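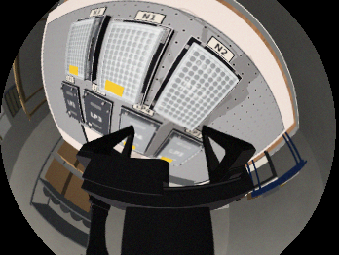

4.2 Comparing two grippers in the simulator

Do this before you bolt anything to a real arm. Simulated well plates are free. The real ones come out of your budget, and Nisreen Awad signs for them.

1. Load the Oltby bench and pick the wrist camera with the fisheye lens.
2. Mount the Vanags gripper first. Open the fingers all the way.
3. Run the lid routine 30 times. Go get coffee.
4. Swap in the Bakia gripper and repeat. Leave the camera, the lighting and the start pose alone, however much you'd like to improve them.
5. Save both logs under different names. "Test" and "test2" are technically different names. Please try harder.

Note: The fisheye view bends straight edges. The panel is flat in the model, so don't tilt the arm to match what you see. Jae-in Song spent 11 runs doing that.

Note: The palm and fingers will hide part of the lower row. If the controller can't find a label, back the wrist off 14 cm and look again – don't raise the detection threshold until it finds one out of politeness.

Caution: Keep approach speed at setting 2 or lower near the plates. The simulator forgives a collision by letting the fingers pass through the lid. Your bench will take a different view.

6. Compare missed grips first and cycle time second. A fast gripper that drops lids is still dropping lids, just more often per hour.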